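Vesville Search Workshop > Notebook > Night detection > May

Search notebook entries Go

May, night detection run at Ustwood, second session

Started 9:20 p.m., last searcher out of the course shortly before midnight. Overcast, no moon through the cloud, light wind from the west side of the plantation. Ground damp from the afternoon but no rain during the run.

Purpose: get a usable detection range for the Bilyk headlamp in low brush, so the spacing table for missing-person callouts can stop borrowing the daylight numbers. The table we carry now was built on the open ground at Bramel and is known to be optimistic under trees. After the spring callout the county desk asked what spacing we could defend in writing, and the answer at that point was none at night.

Course: same loop as the first session, flagged on the left only. 14 objects out, a mix of clothed dummies lying flat and small clue items (glove, cap, folded jacket, one shoe). Dark and light clothing split evenly. Positions drawn from the random sheet and taped off the track line at right angles. Objects behind solid cover were redrawn, same rule as before. Layout sheet is in the folder under the Ustwood tab. I moved object F by a couple of paces after finding it was sitting in an old drain, and the sheet shows the corrected offset in red.

Method: searchers went round singly with an observer walking behind. Observer records the call, the clock time and the bearing. Searcher isn't told if a call is good. Everyone used the Bilyk on medium beam. High beam washes out the near brush and people stop looking down, which we saw in the first session and don't need to see again.

Result: 151 detection opportunities after dropping three voided passes. 78 detected, so just over half. That is lower than I wanted but the objects were placed wider this time, so the raw fraction means little until it's plotted against offset. Half-hour job, will do it on the shop computer.

Voided passes: one lamp died partway, and two where the observer stopped walking beside an object. Observers need to keep moving. This was in the briefing. It needs to be on the card as well, in large type.

Observations, in no order:

Dark dummies dropped off much earlier than light ones. Expected. What wasn't expected is that the glove did better than the dark dummies at the same offset. It was a pale work glove, palm up, and I think it's just the contrast. A second glove in a dull color should go out next time so we aren't reporting a number that belongs to one glove.

Calls clustered on the flagged side. The flags are reflective and they pull the lamp over. Either flag both sides or go to non-reflective tape. I'd go to tape. Reflective flags also gave us several false calls, which I've logged separately and not counted against anybody.

Pace fell off in the second half of the loop for nearly everyone. Times are in the log. Detection didn't improve with it, so slower walking there was probably fatigue and footing, not care.

Nobody looked behind them without being told. In a real line this matters, particularly for a person lying on the far side of a log. We don't test it at present because objects behind cover get redrawn. Worth a separate course.

Whistle check at the turn point: audible from the start post, roughly as loud as in the first session. No meter, so this is an ear only.

Lamp mounts: rev 2 bracket held on all helmets. Rev 1 is withdrawn and the remaining ones are in the scrap bin, please leave them there. One strap buckle cracked at the hinge. Spare straps are on order.

Battery note: all lamps were charged the night before and put out on the rack. The one that died was on the rack with the rest, so either it was seated badly or the cell is going. Tagged yellow. Do not issue for callouts until it has had a full discharge test. If you take a lamp off the rack for anything else, write it on the board.

What I'd change in the sheet: add a column for lamp number. I had to reconstruct who carried which lamp from memory and the issue list, and there's one pair I'm still not sure of. Add a tick box for "observer stopped." Take out the weather code, which no one fills in the same way.

Provisional position, not for the desk yet: for a subject who may be unresponsive and in dark clothing, the Bramel spacing shouldn't be used under trees at night. I don't want to write a replacement figure off two sessions with the same flagging fault in both. If a callout comes in before the next run, close the line up until each searcher can see the neighbor's lamp spill on the ground between them, and record that this was done.

To do: plot against offset. Enter false calls. Order tape. Discharge test. Redraw positions for session three and keep the sheet away from anyone who is going to walk it.
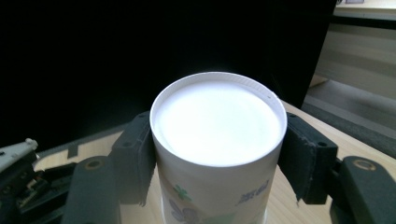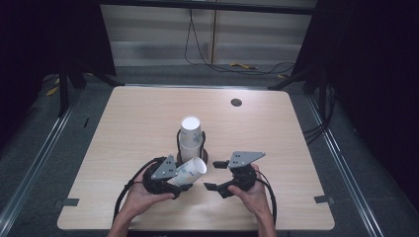
Note added under this entry the next morning: I'd hold the pooled figure back entirely and plot the dark dummies by themselves. They're the case the desk is asking about, and mixing them with the pale glove makes the curve look better than it is. Also, the flag pull should show up if you split left and right, and that can be done from the log as it stands without another night out.

Recent entries
Ustwood, first session, night course layout
Bramel daylight spacing, notes on the old table
Bilyk headlamp bracket, rev 1 withdrawn
Observer card, draft wording
False call log, how to fill it in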